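6. When the gripper won't let go
Lelstead hand gripper, set-up guide, section 6 – Gleice Frota

I've had this fault on my own bench more often than I'd like, and I nearly always meet it on the key tag job: tags standing up at the far side of the black tray, fingers wide open, everything looking fine until you squeeze.

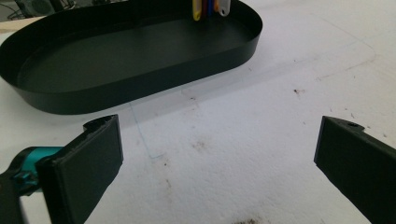 6.1 Clearing a jam

1. Let go of the trigger and count to 15. The motor carries on pushing for a bit after a stall, and I've had a nasty pinch from going in too soon.

2. Unplug the power lead at the gripper end. The stop button on the Dorkby box only pauses things, so please don't trust it for this!

3. Ease the fingers apart by hand, pulling low down near the hinge. If you pull at the tips you'll chip them (ask me how I know).

4. Run a fingernail along the edge of each pad. A small rough patch at the top is fine. A crack that goes right through means a new finger.

5. Plug back in and wait for error 854 to clear. If it comes back 2 times in a row, stop there and go to section 8.

CAUTION: Never test the grip on your own finger. I know it's tempting.

6.2 Before you start again

6. Open and close with nothing between the pads. Listen for clicking – one click at the end of travel is normal, a string of them means the Okholm spring has slipped off its peg.

7. Try one tag on its own, slowly, then go back to the full group.

Note: I swap the spring every 1000 squeezes. Write the date inside the lid when you do it, mine says 2020-01-19.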